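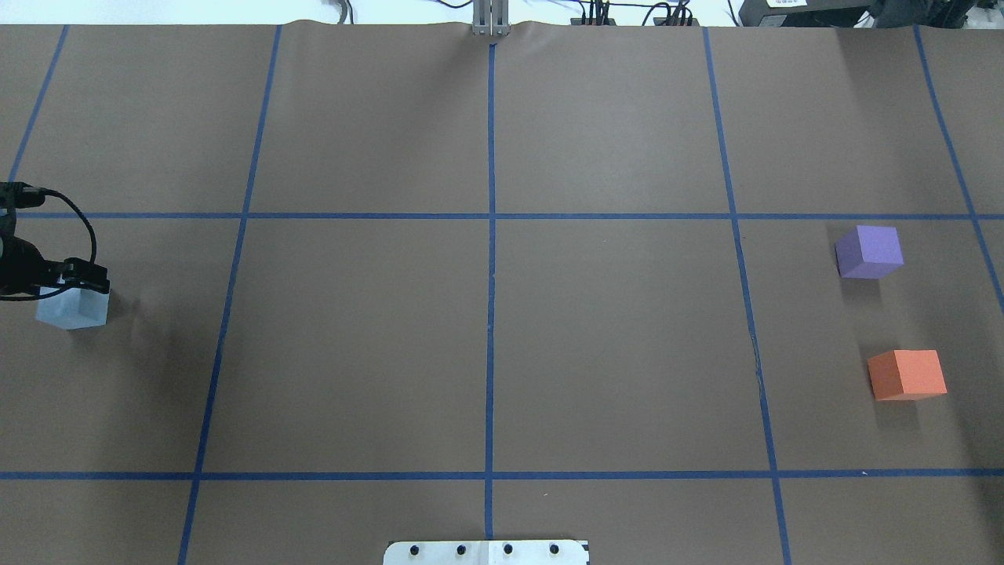

Kraft paper sheet with the blue tape grid laid out.

Section 3: Laying Out Your Sorting Grid

Welcome to the fun part! Before you open any of the bags in your Morngate button and bead set, you need somewhere to sort them, and a taped paper grid is the best sorting surface we know. It costs next to nothing, it suits whatever table you already own, and you can roll it up when company is coming. Set aside part of an evening for it and put some music on.

What you need

Brown kraft paper, wide enough to cover your work surface in one piece
Blue painter's tape, one roll
Scissors
A soft pencil and a long ruler (or any straight board)
The Ferari label sheet from the lid pocket

Covering the table

1. Wipe the table and let it dry completely. Crumbs under the paper turn into bumps, and beads love to roll off bumps.

2. Unroll the paper with the curl facing down. If it fights you, leave it flat overnight under a few heavy books.

3. Line up the front edge first, then smooth toward the rear with the side of your hand. Work from the center out to the corners.

4. Look along the back edge. A shallow wrinkle often gathers where the sheet meets the rear of the table. You can chase it out if you like, but a low crease back there is fine as long as your cells stay flat.

5. Tape down the corners on the underside, where the tape won't confuse your grid.

Note: Heavier paper lies flatter and can take a lot more taping and untaping. Thin wrapping paper works in a pinch, though you'll probably be replacing it by July.

Taping the lines

6. Start with the upper horizontal strip. Run it the full width of the paper, a little farther back than the middle of your reach. Hold the roll in one hand and press the tape down with the other as you go. Long pulls give much straighter lines than short ones!

7. Add the lower horizontal strip near the front edge. You now have a deep band at the back, a middle band, and a narrow one closest to you.

8. Put the middle vertical strip straight down the center, crossing both horizontals.

9. Add the remaining vertical strips, working outward on each side. Pencil a tick at the top and bottom of each line before you commit if you want them perfectly parallel. If you'd sooner do it by eye, go ahead. A line that leans or wavers a bit sorts buttons just as well.

10. Check the crossings and rub each one firmly with your thumbnail.

11. Put one label in the corner of each cell. Pencil the names on first and switch to pen after your first full sort, when you know which colors are hogging all the room.

Caution: Use painter's tape only. Packing tape and duct tape will tear the paper when you move a line, and you will want to move lines.

Caution: Keep loose beads and buttons away from small children and pets while you work.

Which cell for what

Put your biggest groups in the large cells at the back. The 300-piece starter bag spreads out nicely over one row. With the 500-piece Tsuchiya mixed bag, you'll want the middle row as well, and it's a wonderful bag to dig through, full of odd shanks and little speckled things that don't match anything. Save the narrow cells in front for pieces you can't place yet. They're close to your hands, so you can pick through them without leaning over everything else.

Fixing gaps and loose ends

If a strip leaves a faint gap, lay a short patch over it and press. For a strip that lifts at the end, trim the curled bit and add a fresh piece on top. Peel slowly, keeping the tape low and folded back on itself, and the brown surface should come through nearly unmarked.

When the grid is ready, turn to Section 4 to open your first bag and start the Mamatgate color sort.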